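The Tray Table: a small gallery

Home > Galleries > Around the House > The Tray Table

I promised a few people on the Jiltthorpe page that I'd finally put up the table photos, so I've made a little gallery out of them. It's the table just inside our door, the one every single thing we own seems to land on at some point in the day. Groceries, keys, beads, whatever came home in a coat pocket (you know the table I mean, I'm sure you have one too!).

When we moved into the Celach flat I swore I'd keep it clear. I had visions of a bowl of lemons and maybe a candle. That lasted until the first big shop. So now I've given in, and the rule is that small stuff goes in the yellow tray and everything else has until bedtime to find a proper home.

The tray came from the market at Sedgwick, one of two in a stack at the back of a stall full of baking tins. I went home with one, regretted it the whole way, and the other was gone by the next month. It's plastic and it's ribbed inside and it's the color of good mustard, and I'm fonder of it than I should be.

Brown beads in the tray, with the big carton of Tianrun milk on the left and the black food bowls stacked up behind. I love the cow on that box, standing on the grass with the snowy mountains and all that green.
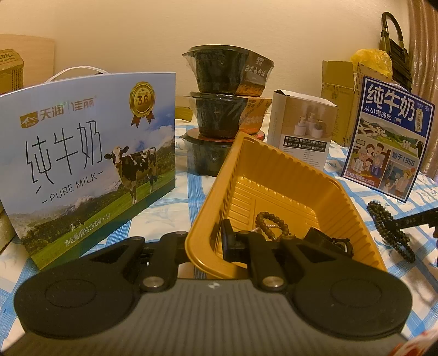

Does a tray really help, or does it turn into one more pile?

It helps as long as it stays small. I tried a big one first, at the old place, and it filled up with receipts and dead batteries and a glove. With a small tray you run out of room fast, so you sort it out while it's still a two-minute job. I tip mine out once a week and whatever doesn't belong gets walked to wherever it does.

A bit about the milk, since somebody always asks. We buy it by the gift box. The one on the table says ten packs of 200 grams, and it has a white string handle along the top, which makes all the difference when there are stairs between you and the fridge. Ours don't stay in the box long. The packs go straight onto the fridge door, and then the empty box gets used for something else, usually wrapping paper or my knitting. I've got one under the bed with five years of birthday cards in it!

The bowls are the shelf-stable kind of meal, for nights when cooking isn't going to happen. I used to keep them on top of the cupboard and forget they were there. Now they sit out until I've made room lower down, and I'm much better at eating them before the date.

And then the beads. I have more than one strand and they all wander. I like round beads that are plain and not too shiny, and the green ones get picked up the most, mainly while I'm on the phone. If you keep yours in a tray with keys, by the way, give them a wipe now and then with a soft dry cloth. Keys are grubby things. I've been meaning to find a little cloth bag for each strand, and the Skakard craft shop has some nice ones with a drawstring, but I keep coming out with yarn.

Dark olive beads out on the cloth in a long heap, and the brown ones still in the tray with the keys. You get a good look at the tablecloth in this one too, with the wide blue plaid and the flowers and leaves. It looks brushed on by hand, which is why I picked it.
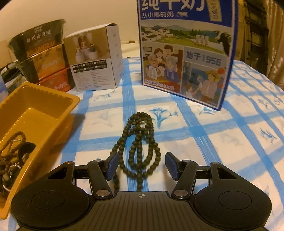
Looking after the cloth

Quite a few of you wrote to me about the cloth after the August gallery, so I'll put it all in one place. I shake it out of the window most mornings. Cool wash, hung up by the short side, and I iron it on the back while it's still a bit damp. White shows everything, I know, and I did think about going darker, but the hallway doesn't get much light and the blue and white cheers it up no end.

For tea I dab with cold water right away and leave it alone after that. Rubbing only made mine worse.

Comments are open underneath. I'd love to see your own landing-spot tables, tidy or otherwise, and if anyone spots a yellow tray like mine at Sedgwick please grab it and let me know what I owe you. The pantry shelves are next, once I've found the labels.

Page views: 1097

Back to Around the House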